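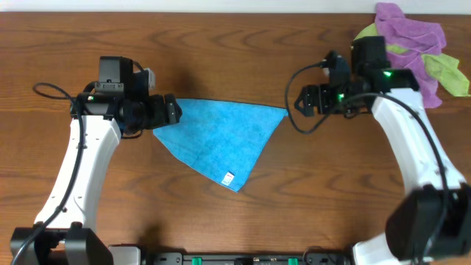

Too many to be chance, and all on the same wall, was how one Fultenley reader put it after finding a row of brown moths under the porch light last week. Others have written in since. One wanted to know if they were clothes moths and should she empty the wardrobe. No, and no.

Moths & Butterflies | Local Sightings

What they're seeing is the Old Lady, a big dark moth that likes damp corners, sheds, the backs of shutters. Wingspan of a small bat, or so it feels when one comes past your ear. Harmless. The grown moths drink sap and sometimes the juice of bruised plums, and they don't touch wool.

The Fondcombe moth group has had a good month for them. Its traps by the old canal usually bring in one or two a night at most. On the best night this August there were 3 in a single trap, plus more on the sugared fence posts which don't go in the trap count. Warm nights, hardly any wind. The group thinks the ivy along the towpath has helped, as it was left uncut after February when the contractors ran out of time.

Sugaring is the old way of finding this one, as it isn't all that keen on lights. Black treacle, brown sugar, a splash of stale beer, warmed up in a pan and painted on a trunk or post at dusk. Go back with a torch an hour after dark. A red light is better if you have one. Expect slugs, earwigs and a lot of woodlice as well.

To tell it apart: broad wings, dull brown to nearly black, with wavy paler lines across and an eye-like mark towards the front edge of each forewing. Said to look like an old shawl, hence the name. At rest by day it sits flat and is very easy to miss. Red Underwings turn up at the same sort of sugar and are much the same size, but are greyer, and show the red hindwing if disturbed. Copper Underwings are smaller and come to sheds too, so check.

Records wanted from Fultenley and Fondcombe, also from the farms out towards Hoekstra's mill where there are next to none on the map. Date, place, how many, a photo if it sits still long enuogh. The group has 500 recording cards printed and they are free from the library desk. Please dont send live moths in jam jars. Two arrived that way and both were let go behind the bins.

The next open trap night is at the canal car park, from dusk, if dry. Bring a torch. Children welcome with an adult.

Posted 2025-08-20

Recent items
Swifts gone early from Fondcombe church
Hornet or hoverfly? How to tell
Pond dipping dates for Fultenley
Glow-worm count passes 100
Ivy bees back on the south bank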